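Recording your first two-handed demos with hand-held grippers

So you've got a pair of hand-held grippers, a policy waiting to be trained and a free afternoon. Brilliant! This is my favourite part of the whole job, and you can do it at a kitchen table. What follows is the routine Hafiz Harahap and I settled on for our tidying task: small bits of jewellery go from the tablecloth into a cardboard box, one at a time, using both hands.

Before you start

Charge both grippers, and clear enough card space for 20 takes. Wipe the lenses. Open and close each gripper fully a few times so the software (we use Komari, but any recorder with a jaw reading will do) learns the end stops. If the closed value drifts between squeezes, do it again.

Setting the table

Put the box down first and the small things second. Leave a good hand's width between them, or you'll be bumping cardboard on every approach. A patterned cloth is fine, and I've come to like them! Our early policies were trained on plain white and went to pieces when Lucía Ibarra tried them at her flat.

Mix your shapes. Chains, rings, flat brooches and thin bars all need a slightly different pinch, and the robot can only copy what you show it.

Recording a take

1. Hold both grippers still over the table, jaws open, and count to two.
2. Pick your piece before you move. Wandering about while you decide ends up in the data, and the robot will wander too.
3. Come in at a slant, so that the wrist camera keeps the piece in view between the fingertips.
4. Close gently. Stop squeezing once the piece is held.
5. Lift, carry it over the near wall of the box, lower it and open.
6. Go back to the start pose and stop the take.

Keep it slow but smooth. I aim for the speed I'd use to pass someone a full cup of tea.
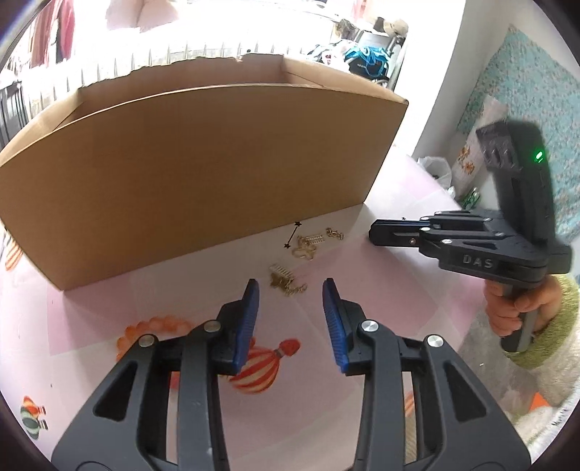

Chains are the fun ones. Pinch near one end and let the rest hang, then lower it until the tail touches the bottom before you let go. With rings that have bunched together, use one gripper to nudge the one you want clear and the other to pick it up. It feels clumsy for the first 18 tries or so and then it just clicks!

If you drop something, keep recording and pick it up again. Those recoveries are gold for training. Only bin a take if a gripper loses tracking or you knock the box over.

After the session

Play back every fifth take at double speed and check that the left and right streams line up. Label the folder with the task and the cloth you used, then shuffle everything on the table and go again. We had a policy worth testing at 1,000 takes, and by 2,000 it was picking up the thin pieces too. Shahram Ghaffari is trying the same routine with buttons next, so I'll add his settings when he sends them.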